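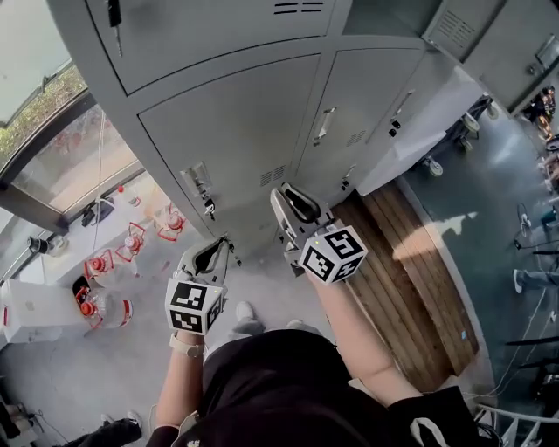

Review: Prillora hand-held grippers, tried at the Prirton open day

I went to the Prirton open day on 19th October mainly to try the Prillora grippers, a pair you hold in your hands and work yourself. The idea is that a person does an ordinary job with them, a camera records it from the head, and the recording goes toward teaching a robot arm to do the same job. Prirton uses them for its own projects and is thinking of renting out sets to smaller teams. We are one of those smaller teams, so I had a reason to pay attention.

The day was split between a talk in the morning and hands-on sessions after lunch. Anoma Akanda gave the talk and kept it short. Yaw Mensah ran the session I was in, which took place by the gray metal lockers. Visitors took turns, and while you waited you could watch the others from close up. I learned more from the waiting than from the talk.

Each gripper has two gray fingers with dark pads on the inside, and a white cube at the base covered in black-and-white square markers. The markers are how the software works out where each hand is. You have to keep the cubes where the camera can find them, and this takes some getting used to. My habit is to turn my wrist over when I reach for something low, and Yaw stopped me for it twice.

Comfort is fair. Prirton lists the weight at 168 grams for each gripper, and for the first few minutes I would have called them light. After my full turn of 11 minutes my forearms were tired. The handle is a little thick for my hand. Dede Ayaaba, who came with me and has bigger hands, had no complaint about it.

The fingers close smoothly and the pads hold well on flat metal. I was able to get a locker door open by its recessed pull on the second try. The latch handle on the door next to it was harder, as you need to press and pull in one motion and the fingers want to do one or the other. I did not manage to turn a key. Yaw told me that keys are the hardest thing on their task list and that most of their own staff need weeks of practice.

What I missed most was any sense of how hard I was squeezing. You get some feedback through the handle, but it is faint – I found myself judging by eye. For locker doors that is fine. For anything soft I would want to try it first, and there was no time for that in my turn.

Setup was quick. Putting on the head camera and running the marker check took less time than the safety sheet. The check did fail once for the visitor ahead of me and had to be run again. The software, called Kava, shows a plain list of recordings with a good or bad mark beside each one. It doesn't say why a recording was marked bad. I asked about this and was told a fix is planned for July.

Renting a pair will cost $116 a week, with the head camera included and a deposit of $100. Shipping is extra. That seems reasonable to me for a short project, less so if you need them for months. There is no purchase price yet. A spare set of finger pads comes in the case, and Yaw said the pads are the part that wears out first.

As for the open day itself, it was well run but crowded, and I would have liked a second turn. The handout covers the grippers in one page and leaves out the battery life. Parking is behind the building and fills up early.

We have asked for a two-week rental. Dede wants to test them on kitchen drawers, and I want another go at the key.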